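The Guerra Comparison

Everaldo Vasconcelos had been told to pick a winner by June.

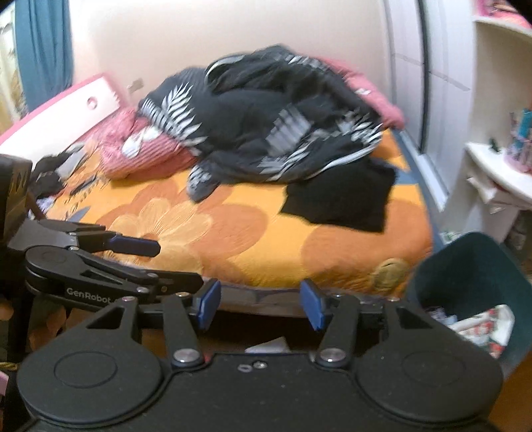
Bedding trial, small bedroom, both grippers out.

The two candidates were known in the company as the Senoda pads and the Tikelix pads, after the firms that supplied them. The Senoda pads were soft and grabbed everything. The Tikelix pads were firm and grabbed what you pointed them at, provided you pointed them like a surgeon. Podovbridge, which employed Everaldo and was paying for all this, wanted one set or the other, and wanted it in a table.

The test article was a blanket. It had leaves on it. Everaldo had come to know the leaves very well.

"Corner first," said Guerra, from the doorway. Guerra was his manager and had a gift for doorways. "A person takes the corner first."

"A person can find the corner."

"It's right there."

"That's a fold."

Guerra leaned in to look, saw that it was a fold, and leaned back out again as if he had only been checking the hinges.

The protocol called for 200 grasps per pad set. A grasp counted if the cloth left the bed and came back down where you meant it to. There was a column for grasps, a column for drops, and a column called Other, which Everaldo had added himself on the first morning and which was now the fullest of the three. Other included picking up the blanket and the sheet together. It included picking up the sheet instead. It included one long and thoughtful squeeze of nothing at all, after which the controller reported a success and closed the file.

"How sure was it?" Guerra had asked about that one.

"Very."

"Hm," said Guerra, who had hired people on less.

They had done the early work in the lab at Podovbridge, on a steel table, with a towel. The towel was white and square and had been folded by somebody who cared. Both sets of pads had been brilliant with the towel. There was a slide about it. The slide had gone to the client, and the client had written back to ask, very politely, whether the pads had ever met a bedroom.

So now they were in a bedroom, and the flowers on the sheet were giving the vision software ideas. It liked the big orange one on the left. It kept proposing to pick it.

"Can you turn the sheet over?" said Guerra.

"It's a printed sheet. There's another side, but the client's customers won't be turning theirs over."

"I only asked."

Everaldo closed the grip by hand, slowly, the way you would close a door on a sleeping child. The pads came together on a ridge of blanket and held. He lifted. The blanket rose, and the thing underneath the blanket rose as well, and then a pillow began to take an interest. He lowered the lot and wrote a small neat mark under Other.

"Which pads was that?" said Guerra.

"Senoda."

"They're strong."

"They're friendly," said Everaldo. "I wouldn't say they discriminate."

At 4 in the afternoon the Tikelix pads had their turn. They took hold of the blanket and only the blanket, cleanly, by an amount of cloth you could have hidden under a stamp. They raised it as high as Everaldo's chin. Then they let go of it, without any fuss, like someone remembering an appointment.

Drop. He wrote it down. He did it again and got another. The third one held all the way up, all the way across and all the way down, and he was so surprised that he forgot to open the grip at the end and stood there attached to the bed.

"Now that," said Guerra, "is a grasp."

"It's one."

"Put it on the slide."

The controller log from that afternoon ran to 2000 lines. Everaldo read it on the bus home. Most of it was the software asking itself whether the blanket was a plant. It had looked at the leaves from every angle, in good light, with the patience of a much more expensive system, and in the end it had settled on yes.

He wrote to the client that evening. He said that the Senoda pads lifted more and the Tikelix pads lifted better, that he would need another week, and that he would like permission to bring a plainer blanket as a control.

The answer came before he had finished his soup. The client was delighted with the progress. The client had one small question, which was how the pads did with socks.

He opened the table and added a column.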